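The Arm Is the Cheap Part

Every fall the same spreadsheet goes around. There is a line for the robot, with a large number next to it, and beneath that a line called "misc." with a small number next to it. Everyone argues for two weeks about the large number. Then the purchase goes through, and the small number spends the next year eating us alive.

I have sat through this in three different buildings now, most recently at Lerkholm, and I would like to propose that we turn the spreadsheet upside down before the November round.

Consider what "misc." has to cover. Clamps. Cables. More cables, in lengths you didn't think of. Sheet metal bent into whatever shape the parts are supposed to sit in. The little connector blocks that ride on the wrist and cost less than lunch until one fails on a Thursday. A table, and then a better table. In our last plan all of that was given 2 percent of the total, a figure I believe was chosen because it fit in the column.

The vendors aren't to blame. Daltska sent us a quote that ran to 17 pages, and every page was clear about what wasn't included. We just didn't read it as a shopping list. When the Ellwood cell was set up, we put in 192 hours of work before it picked up anything at all, and the robot itself was bolted down and talking to its controller by the end of the second day. The rest went to bins, brackets, and a long philosophical dispute over where a block should be allowed to come to rest.

Somebody always says the setup costs are a one-time thing. I admire the optimism. A bin with sloped walls is a fine idea until a part settles flat against the back one, where the fingers can't get around it, and now you are paying for a second bin. Software people will tell you they can fix it in software, and they can, at software prices.

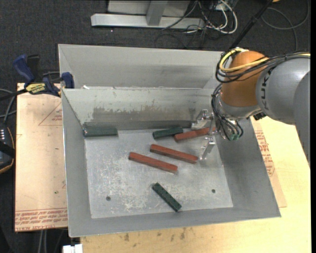

My own rule, which I have failed to sell to two managers so far, is to price the cell from the part outward. Start with the thing being picked up. What holds it, what lights it, what stops it from sliding, who has to drive to the hardware store when it slides anyway. Get to the arm last. You may find you can afford a smaller one, or that you should wait a year, and both are respectable answers that no sales deck will ever suggest.

I would also set aside 200 hours of somebody's time and write that person's job title next to it. Labor that belongs to everyone gets done at night by whoever cares most, and that person eventually takes a job at Tan for better money and leaves you with a cell only they understood.

The form for next year is already in my inbox. "Misc." is still one line. I've asked if I can add rows, and I'm told the template is locked.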